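**Session 3 notes: where the examples come from**

Welcome back, everyone. Last time we spent nearly the whole period on the model itself, and I promised that this week we would get to the part I like best, which is the data. I know it sounds like the dull part (I thought so too when I was sitting where you are), but I have watched a plain little model do lovely work on good examples, and I have watched a very fancy one make a mess of sloppy ones, so please bear with me while I go on a bit.

The task for the Bimlow assignment is sorting by color. There is a red tray and a blue tray, and a ball has to end up in the tray that matches it. You will be driving the robot yourselves, in simulation, and every run you make gets saved. A saved run is what we call a demonstration, or a demo if you are in a hurry. The learner never sees your intentions, only what you did and what the cameras and joints reported while you did it, and I would ask you to keep that sentence somewhere near your keyboard.

## What one demo holds

At each tick the recorder writes down the camera view, the joint angles of both arms, the state of both hands, and the command you sent. That is all. If you pause to think, the pause is in there. If you wander off to the left while you sip your coffee, that's in there too, and the learner will treat your wandering as part of sorting a ball. I once trained on a batch of my own demos and got a robot that hesitated before every release, very politely, exactly as I do.

So, plan the move before you press record. Decide which arm will carry the ball and where the other one will wait. Then do it at an even pace, from start to finish, and stop the recording once the ball is settled and the carrying hand is clear of the tray.

The awkward stretch in this task is the carry. With the ball held on the right side of the mat and the left hand over the line where the two trays meet, a red ball still has to get across to the red tray, and the blue one is nearer. You have a choice to make about the left hand as well.

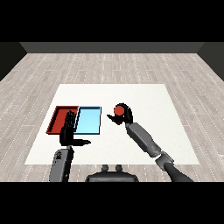 Couldn't we just write a script that moves the ball to the right tray every time, Pangaribuan asked, and save ourselves an afternoon of steering? It's a fair question, and it comes up every year in one form or another. You could, and for a task this tidy the script would do very well. Scripted demos are smooth and cheap and you can make them overnight. The trouble is that they all look alike. A script takes the same path each time, so the learner gets very good at that one path and has no idea what to do two inches to the side of it. People drift and then correct, and those small corrections are worth a great deal, because they show the learner how to get back. We will mix in some scripted runs in December, in the second half of the course, and you can compare for yourselves.

## Variety, and how to get it on purpose

Left to ourselves, we all settle into habits. By your tenth demo you will be putting the ball down in the same corner of the tray and feeling pleased about it. The Skollness scene loader helps by shuffling the starting position of the ball, but it can't shuffle you. Please do the following as you go:

- Change the height of the carry. High over the rims on some runs, lower on others, as long as you clear them.
- Let go over different parts of the tray, including near the rim.
- Use both ball colors in mixed order. If you do all the reds and then all the blues, you will get better as you go, and the blues will be steered more neatly than the reds for no good reason.
- Begin some runs with the arms in a slightly clumsy pose and work your way out of it.

The waiting hand deserves a word too. If it hangs over the trays in every red demo and stays well back in every blue one, the learner may decide that the hand's position is what settles the color. It has no way of knowing that you care about the ball. We call this a shortcut, and it is the most common fault I find when I look through student sets. Vary where the waiting hand sits, and vary it the same way for both colors.

## Keep, fix or throw away

Each pair will hand in 300 demos. The set we used last year, which is on the Plelluvport share if you would like to look through it, has 1214, and it was put together by the whole class. Look at a few before you start. They aren't all good, and it's useful to notice which ones make you wince.

Keep a run when the ball ends in the matching tray, even if you wobbled on the way. Keep a run where you nearly dropped it and recovered (I'm very fond of these). Throw away anything where the ball ends in the wrong tray, where you bumped a tray out of place, or where the recording began halfway through the grasp. Don't trim a bad middle out of a run and stitch the ends together. The joints will appear to jump, and the learner will try its best to jump too.

Failed runs go in the folder called `failed`, with a one-line note. We'll want them for the success detector in a later session.

## A note on labels

The label for each demo is one word, `red` or `blue`, and it names the color of the ball. Last year a few pairs labeled by tray, which came to the same thing right up until somebody missed. Write the label before the run, while you know what you mean to do, and check it again afterward against the final view.

## Before next time

1. Record 2 practice demos each, one per color, and play them back at half speed with your partner watching.
2. Write down one habit you can see in your partner's steering. Be kind about it.
3. Plot the path of the carrying hand from above for both runs and bring the plot along on paper.
4. Read the section of the course pack on copying errors, up to the part with the long proof. The proof can wait.

If the recorder drops out while you're working, restart the scene as well as the recorder, or the clocks won't agree and the whole run will be off by a little. My office door is open most afternoons, and I'm always glad to look at a strange plot.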